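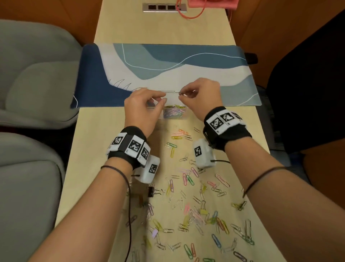

Pendo Odera says a tracking kit for the wrists is only as good as the worst hour you spend with it, and that the Stendora's worst hour comes first. I'd put it at closer to 3.

I had the kit on the long table in our shared workshop for 15 days. We're building a small two-armed thing meant to handle fiddly parts, and it needs recordings of human hands to learn from. Paper clips are the test we settled on. They're cheap, they tangle, and a hand covers most of one while holding it, so any weakness in the wrist data shows up fast.

You get wristbands with printed markers, a sensor box for each side, and cables. Stendora calls the setup "effortless." Pairing failed twice before the left box showed up in the software, and the manual skips that step entirely. Aishwarya Bhat found the fix in a forum post: plug in the right side first. Why should that matter?

Once it runs, it's decent. Slow work like linking two clips came through clean on most takes. Quick turns of the wrist did not - the track jumps, then settles somewhere slightly wrong, and you have to trim it by hand. The sales page shows a man juggling. I'd like to see his raw files.

Comfort is fair. The bands are fine for a short session, but I wanted them off after an hour, and the cables caught on a chair more often than I'd like. A wireless version is promised for July. I'll believe it when it's in a box.

Would I buy it? For a home build on a budget, no. The Medel set we borrowed in spring was uglier and dropped fewer takes. If your workshop can split the price and someone likes cleaning up data, maybe. Ours went back on Friday, minus one strap that I still owe them.

Last updated: July

Related reviews
Medel wrist set, second look
Famar bench clamps after a year of use
Cheap grippers for small parts
Zürcher cable sleeves: worth it?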